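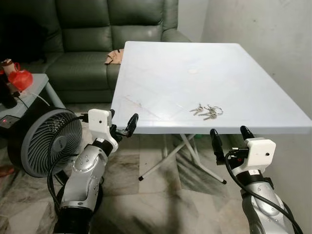 A bunch of keys on the folding table at Filtholm, with the robot's two grippers at the near side.

July
By Lenka Vávra

The first thing anyone will tell you about Filtholm is that it smells of coffee and machine oil, and the second is that you should ask Bohumila Šindelář about the keys. I did ask, and we were still talking two cups later.

Filtholm looks after rental apartments for owners who live somewhere else. When a tenant moves out, the keys come back to the office, and they have to be matched to a tag, checked against the file, and hung in the right place before the next people arrive with their boxes and their tired children. At last count there were 1,059 sets on the books. For years the whole business went through Bohumila's hands, along with the phones, the mail and most of the complaints.

"I used to dream about hooks," she told me. "Rows and rows of hooks, and one of them empty."

The robot goes by Deken, and it has two arms and a patient way of going about things. It picks up a bunch of keys, turns it so the tag faces up, and lays it in a tray for somebody to check. A person can do the same thing while arguing on the telephone, as Bohumila will happily demonstrate. But keys are slippery little objects. They swing and tangle, they lie flat against a hard surface where fingers can hardly get under them, and no two bunches hang the same way (my own, with its ancient bicycle key, would be a nightmare, I was told).

Kieran Pearce spends most of his day beside the machine. He started at Filtholm as a driver, running keys across town in all kinds of weather, and he was the one who put up his hand when the office asked who would like to learn. His training took 7 weeks, and he says the hardest part was slowing down. You show the arms how to approach a ring, you show them again from the other side, and then you move the keys a little and start over. Some mornings it goes beautifully. Other mornings he goes out for a walk around the block.

"My mother thinks I work in a laboratory," he said. "I've told her there's a sofa."

Not everyone was pleased at first, and I don't want to make it sound as if they were. Adanech Tufa, who handles the move-ins, worried that the evening shift would quietly disappear, and she said so at a meeting that by all accounts ran long. What came out of it was a promise in writing: no hours cut before the next lease season, and anyone whose work changed would be trained on paid time. She keeps her copy in her desk drawer. The evening shift is still there, three people as before, though they now spend more of it calling tenants back and less of it squinting at tags.

Bohumila has changed her day too. She goes out to the apartments in the afternoons, something she hadn't done in years, and walks new tenants through the boiler and the awkward window in the kitchen. She likes it. She also misses the keys a bit, and still comes by the table before lunch to see how things are going and offer Kieran advice he has not asked for.

Whether the machine saves any money yet is a question the office answers with a long breath. Adanech would like to see another season before she makes up her mind, and she has asked for a second meeting in the fall. She has already started her list of questions.

Related stories
The night bakers of Firnard
Štěpánka Kolář on thirty winters at the switchboard
What happened to the Tennant Street laundry?
Letters: my first boss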